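The slow boat to Hurnier

The ferry to Hurnier leaves at 6.30 in the morning, and I would get up at three for it if I had to. It's a stubby blue boat with wooden benches and a kiosk that sells two things, coffee and fried dough, and by the time we've cleared the harbour wall at Kerkalix I have finished both and gone back for more dough.

You could fly, of course. The little plane takes 20 minutes and the boat takes most of the day, stopping at every jetty on the way to drop off post, paint, bicycles and (on my last crossing) a very cross goat. But what a day! The water turns from grey to green somewhere past Samonte, the cliffs get taller and the seabirds come down to have a look at us.

Samonte is the long stop, nearly two hours, and you should get off. Walk up the steps behind the fish market to the old lookout, where you can see the whole chain of islands laid out to the north – I've done it in rain, in fog and once in glorious June sunshine, and loved it every time. The bakery halfway up does a salty plum bun that I still think about at my desk.

Hurnier itself has more than 300 people in winter and plenty more in summer. There's one road, one pub and a long shingle beach with rooms to let along the back of it. Mine had a shelf of jigsaws, board games and toddlers' toys, and rainy evenings went by very happily.

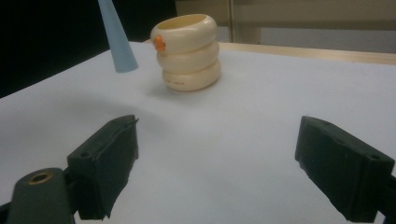
Getting there

Boats run daily in summer and on Fridays only for the rest of the year. Buy your ticket on the quay at Kerkalix, and bring a warm jumper even in August. Sit on the left going out – the cliffs are all on that side.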